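Section 6: Setting Up the Desktop Drawer Organizer

Congratulations on reaching the part of the Prosanari home office guide where the furniture is finished and only the small stuff is left. The small stuff takes longer. Allow an evening.

Before you start

Clear the tabletop and wipe it with a damp cloth. Let it dry. The feet grip a clean surface well and a dusty one hardly at all, and a unit that slides backward every time you want a paper clip gets old by Friday.

Gather everything that is going to live in the drawers and put it in one pile. Do not be discouraged by the pile.

Loading the drawers

1. Set the organizer toward the back of the table, drawers facing you. Leave enough room in front to open each drawer all the way.

2. Pull each drawer out once and push it back. If one sticks, take it out and check the runners for leftover packing tape.

3. Sort the pile by how often you reach for things. Pens you use go in the top drawer. Pens you are keeping out of loyalty go in the trash.

4. Put heavy items (staplers, hole punches, the good tape dispenser) in the bottom drawer. A top-heavy unit will tip when the upper drawers are open.

5. Find a place for anything with a face. Small plush toys, desk mascots and prizes from the claw machine will fit in a drawer if you press, but most owners take them out again within the hour. 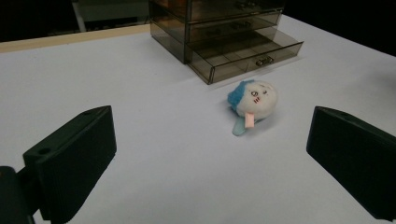
6. Close all the drawers and give the tabletop a gentle nudge. Rattling means a drawer is too empty or holds loose coins. Line it with felt, or spend the coins.

Note: Smoky plastic hides a mess better than clear plastic does, up to a point. Past that point your visitors can still tell it is batteries and takeout menus.

Caution: Do not lift the organizer by an open drawer. Do not stack a second unit on top unless you have the joining clips, part 207, sold separately for reasons we have raised with the people who decide these things.

Caution: Keep away from heaters and sunny windowsills. The plastic can warp, and a warped drawer stays open.

Cleaning

Wash empty drawers by hand in lukewarm water with a little dish soap. No scouring pads and no dishwasher. Dry them fully before refilling, especially if you store stamps.

Replacement drawers are listed under part 664. Have the part number ready when you write in, and please say which drawer it is. "The bad one" slows things down.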